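Acta de la reunión de mayo del grupo de plantas y zonas comunes
Edificio Bloxham, sala de la primera planta

Asistentes: Evie Bramwell (preside), Maureen Catterall, Beverley Clegg, Dean Bainbridge, Poppy Sowerby (toma nota).
Se abre la sesión a las 17:30.

1. Acta anterior
Se aprueba con una corrección de Maureen: el sustrato comprado en primavera era de Ekodska, no de Bumano. El saco de Bumano sigue sin abrir en el armario.

2. Cuentas
Quedan 127 euros en la caja del grupo. Falta por pagar la factura de las bandejas de riego, que Beverley reclamará otra vez al proveedor. Dean pregunta si se puede cargar a la misma partida el arreglo de la regadera grande. Se acepta, siempre que traiga el recibo.

3. Trasplantes
Se repasa la lista de plantas que hay que cambiar de tiesto antes del verano. Son las dos cintas de la entrada, el poto del pasillo y la sansevieria del despacho de administración. Evie pide que no se hagan todos el mismo día, porque la última vez la tierra acabó en la moqueta y hubo que pasar la aspiradora dos veces. Los trasplantes se harán en la mesa de madera clara y se pondrá papel debajo.
Maureen propone dejar los tiestos de barro para las plantas de la ventana y usar los oscuros dentro de la sala. Dean no ve la diferencia - dice que lo importante es el agujero de drenaje - pero no se opone. Aprobado.

4. Mesa de trabajo y material
Se habla del uso de la mesa y de lo que se deja encima de un día para otro. Evie recuerda que los tiestos pueden quedarse en la mesa mientras dure la campaña de trasplantes. Las botellas pequeñas, como la de rayas amarillas y negras con tapón blanco translúcido, tienen que volver a su sitio al terminar.

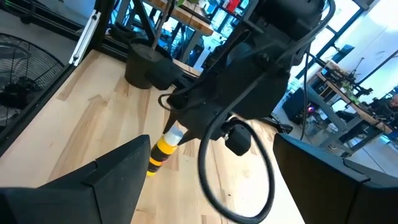 Beverley no está de acuerdo con guardar las botellas en el estante alto, que le queda lejos y le obliga a subirse a una silla cada vez. Prefiere una caja con tapa en la parte de abajo del armario, con el nombre de cada producto escrito por fuera. Añade que el abono Firkex ya se guarda así y no ha dado problemas.
Se acuerda probar con la caja hasta la próxima reunión. Maureen se encarga de las etiquetas.
Dean pide además que se apunte en la hoja de la puerta quién abona y cuándo. En abril la cinta de la izquierda recibió abono dos veces en la misma semana. Se aprueba y Poppy imprimirá la hoja.

5. Ventilador
Beverley comenta que el ventilador de pie que está junto a la mesa reseca los tiestos pequeños. Se acuerda orientarlo hacia otro lado cuando haya plantas recién trasplantadas. No hace falta comprar otro.

6. Riego en agosto
Faltan 4 turnos por cubrir. Evie y Dean cogen uno cada uno. Los otros dos quedan pendientes y se pasará un mensaje a las demás plantas del edificio.

7. Ruegos y preguntas
Poppy pregunta por los esquejes sobrantes. Quien quiera alguno puede llevárselo el viernes a partir de las 16:00, trayendo su propio tiesto.
Maureen avisa de que la llave del armario se atasca. Dean la mirará.

Se levanta la sesión a las 18:20.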